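The Caddy on the Table

The noodle counter on Rusmont has fed people from the same corner for long enough that most of its regulars stopped reading the menu. The woman who runs it also teaches a home cooking class out of her own kitchen, and it was the kitchen I wanted to talk about. I had heard from two of her students that the first lesson involves no cooking. They spend it putting away chopsticks.

"It's true," she said, when I asked her. "First hour. They think I'm joking."

We sat at her table in the late morning, before she had to leave for the lunch shift. She asked that I leave her name out, as she does with anyone who writes about the counter, and I agreed.

Her view is that people cook less than they want to because their small tools are hard to reach. She has seen drawers where the chopsticks lie under the peeler and the peeler lies under a rolling pin. "You open it, you look, you close it, you eat with a fork," she said. "So I don't use a drawer for those. I use something open, on the table or next to the stove."

She prefers a plastic caddy with holes in the sides and a divider. Ceramic jars look nicer, she said, but water sits in the bottom of them, and wooden chopsticks that stand in water go dark at the tips and start to smell. She threw out a whole set that way during her first year in the house. The jar had been a wedding present from an aunt and she kept using it out of guilt.

"With holes, the air goes through. I still dry them first. I lay them on a towel overnight and put them away in the morning. But if I get lazy, the holes forgive me a little."

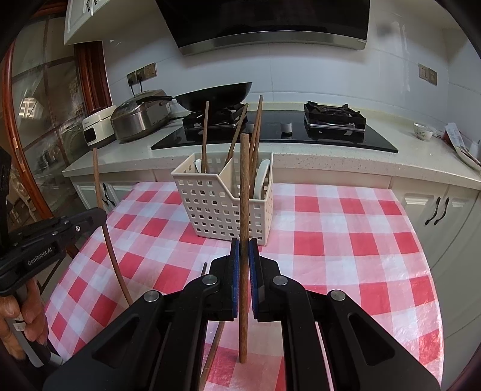

I asked whether she keeps chopsticks on one side and spoons on the other. She said she did for a while, then gave it up. Soup spoons are heavy and a light caddy with all of them in one half will tip when somebody bumps the table. Now she spreads the weight across both compartments and lets the chopsticks go where they fit. Her students often want a stricter rule than that. She doesn't have one for them.

She does have a rule about which end goes down. At home, the eating end goes up, so that it dries first and stays off the bottom of the caddy. At the counter it is the other way around, because customers reach in for themselves and she doesn't want their fingers on the part that goes in someone's mouth. Switching between the two used to trip her up when she came home tired.

The counter goes through a lot of chopsticks. She did an inventory in June and had 482, counting the ones in the dishwasher. She buys them in packs of 50 from a restaurant supplier called Kalogeropoulos and expects to lose most of a pack every couple of months. Some split. Some get thrown out with the paper napkins. A few go home with children, who use them as drumsticks.

"At home I have far fewer, and I know all of them," she said. "The long ones are for frying. The others are for eating. If I find a long one at somebody's plate, I know my husband set the table."

The cloth on the table came up next. She likes checks and has had several. The current argument in the house is about whether to switch to a wipeable one from Flisell, which her husband brought home and which is still folded in its bag. She grants that it would be easier with soy sauce. She doesn't like how it feels under her wrists.

The stove she has no complaints about. She cooks on gas at home and leaves a wok out on the burner most of the time, because it is too big for the cabinets and she would only have to get it out again. She wipes it with oil after it dries. Her students ask about brands and she tells them to buy a Praker or anything else with a handle they can hold comfortably for ten minutes.

The class runs for six weeks and costs 40 dollars a session. Knife work starts in the second week and broth in the third. By the last week they set the table themselves, and she goes around afterward and looks in the caddy.

"If the chopsticks are dry, I'm happy," she said. "The soup can still be too salty. That we can fix next time."

She got up then to pack for the lunch shift.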